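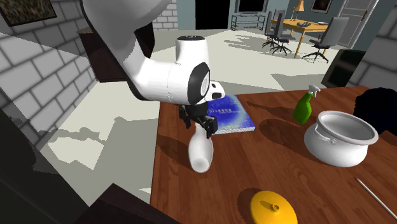

Re: [prekby-readers] Long books, yes or no?

Hi all,

Morag MacBrayne wrote on 20 Mar 2018:
> I'm worried we picked another doorstop. Last time half of us
> gave up by page 100 and then we sat there talking about the
> parking. Could we do something short next? Also does anyone
> still have my copy of the February book?

Morag, I have your copy, sorry! It's been in my car under a coat. I'll drop it off when I'm next over in Namdale, or Kenna can take it if she's going sooner.

On the long book thing, I'm going to stick up for doorstops a little. I was one of the people who stalled last time (page 86, if you want my confession) and I went back to it after the meeting and ended up loving it. The first few chapters are all uncles and land deeds, and then the sister comes home and I stayed up way too late two nights running. What helped was reading 33 pages a day and not letting myself look at how much was left - I stuck a paper clip on the page where I had to stop and that was that.

But I do get it, not everyone has the evenings. So what if we split the big one over two meetings and put a short story in between? Tanvir mentioned a collection a while back, the one with the ferry on the cover, and I think most of the stories in it are pretty quick. Tanvir, can you send the title again? I lost it when I changed phones.

Also, Herman asked me about audiobooks and whether they "count." Of course they count! I listened to most of the fall pick while painting the hallway and I remember it better than the ones I read in bed.

One more thing - the library in Prekby will hold a set for us if we ask early enough, so let me know by the end of the week if you want a copy and I'll put in the request. Large print too, if anyone wants it.

Alasdair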